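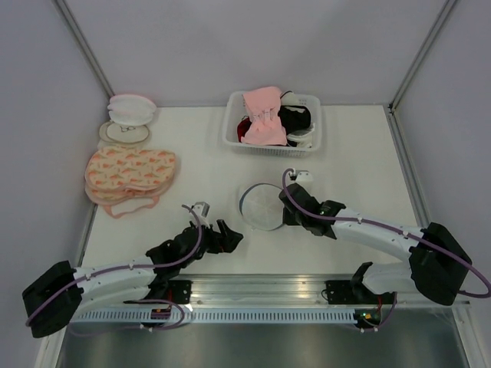

Re: [Pickering Menders] Washing bags, zippers, and the sock question

From: Desmond Park
To: Pickering Menders list

Kavinda Matubbar wrote:

> Hello all, I have a pile of hand-knit socks and two lace-edged
> pillowcases from my aunt, and I've always done them in the sink.
> My wrists aren't what they used to be and I'd like to let the
> machine do it. Does anybody use mesh bags? Do they get things
> clean, or does everything just sit in a lump? And what do I do
> about the zipper? The last one I had came open in the middle of
> a wash and I found a sock inside a duvet cover in April.
>
> Kavinda

Dear Kavinda (and everyone),

I was so glad to see this question, as I've been waiting years for somebody to ask me about washing bags! My daughters certainly never have. I hope you'll forgive a long answer, I've got a pot of soup going and nowhere to be until 2.

Yes, I use them, and have ever since a wool vest of mine went in with a pair of work pants and came out with a pulled thread clear across the front. They do get things clean, as long as you don't stuff them. I fill mine to half and stop. If you pick the bag up and can't squish it flat with one hand, take something out. Water has to move through the cloth, and it can't do that when four socks are wedged in like commuters.

As for the mesh, I like the kind with small holes for anything knitted.
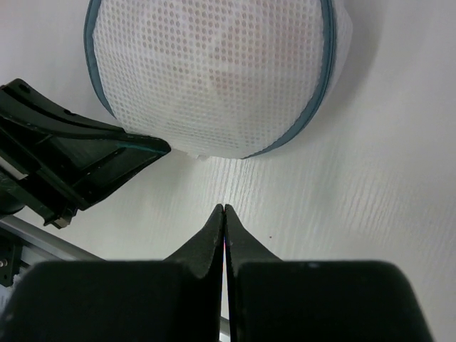

The big open netting is fine for T-shirts, but a loose stitch or a bit of lace will poke through it and catch, and then you've got the very snag you were trying to avoid. For your aunt's pillowcases I would put each one in its own bag, turned inside out, and keep the spin low. Dry them flat on a towel if you have the room. I use the guest bed, which upsets the guests.

Now the zipper. Tuck the pull under its little elastic cover if it has one. If it doesn't, run a small safety pin through the hole in the pull and into the seam tape, and check that it's shut before the bag goes in. Abimbola Tijani showed me that one at the Enham swap, and I haven't lost a sock since. She also ties hers with a hair elastic, though I find those go slack.

Please do a test on one sock first, especially if you don't know what yarn it is. Some wool will felt no matter how kindly you treat it, and I would hate to be responsible for the whole pile. Cool water, wool soap, and skip the fabric softener.

I think Brahim Abou Zeid sews his own bags from old curtain sheers. Brahim, if you're reading, would you tell us what seam you use? Mine frayed at the corners.

Also, whoever left the gray darning mushroom at my house, it's on the hall shelf and you're welcome to come by for it any morning after 10.

Warmly,
Desmond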